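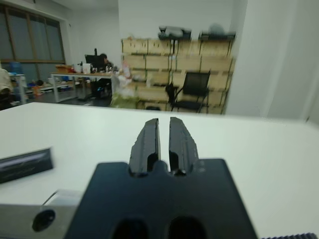 Marites Cabanatuan wrote:

> Before I send the boxes back I want to check I am reading the
> rules right. The Jandetti interlibrary form says bound newspapers
> can go out for 23 days, but the sheet taped inside the lid says
> two weeks and no renewals. I have the Jilitz volumes here, the
> ones with the shipping columns, and I am only a third of the way
> through. Also, has anyone worked out what the small letter after
> a ship's name means? I see "r" and "d" all over the June pages
> and I had been taking "d" as departed, but then the same ship is
> "d" twice in a row with no arrival between.

Marites, go by the form. The sheet in the lid is left over from when the volumes went out by bus parcel and had to be back for the next run. I asked at the desk last winter and was told to ignore it, and I kept a box for the full 23 days without hearing a word. Renewals are a different matter. You can have one if you call before the box is due, but they will not do it by email, and the phone is only answered in the morning.

On the letters, I think you have run into the same thing I did. "d" is departed in the daily column. In the weekly summary, which the Jilitz paper ran on page 2, the same letter means delayed. The two columns were set by different printers for a while and the paper never made them match. If your double "d" has one entry from the daily column and one from the summary, that would explain it. If both are from the daily column, then I would look for a missing issue. There are gaps in that volume. The binder closed them up without leaving a stub, so you have to watch the issue numbers at the top of the page.

"r" gave me more trouble. I had it down as returned for a long time. Now I believe it is "reported", meaning another ship had seen the vessel at sea and passed the word on when it got to port. The reason I changed my mind is the Awwad, which is marked "r" while she was in for repairs in another harbor. She could not have returned anywhere. Somebody reported her and the paper printed it. I would treat every "r" as hearsay unless you can match it to a harbor book.

A few other things about those volumes, as long as you have them out:

The spellings drift. Rindix is also Rindicks and Ryndix, and once Rendix in the ads. It is one ship in all four cases – same master, same tonnage.

The tonnage figures are copied from year to year and are not worth much. The Rindix is given as 96 tons for as long as I have followed her, including after she was lengthened.

The ads are better than the columns for dates. An agent paid for those lines and took them out when the ship had gone. If an ad says "will sail Thursday next" and then stops, I trust that more than a "d".

The index at the back of the second volume was made much later and covers only the front pages. Do not rely on it for ships. I lost a good part of a month that way.

I have a typed list of about 800 entries from the daily column, with the issue number and page for each. It is in a plain spreadsheet and the spellings are as printed, with my guess at the standard name in the next column. The "r" entries still say "returned" in the older half, so read those with care until I get around to fixing them. Write to me off list and I will send it. If you find mistakes, please send them back with the page number and not just the ship's name, as some of these names come up every week.

I still have no answer on the asterisks that start in October. They are not explained anywhere in the paper that I can find. Some are next to ships carrying mail, but plenty are not. If anyone on the list has used the harbor books for the same months, I would be glad to hear whether the starred ships have anything in common there.

Shadi Qaisi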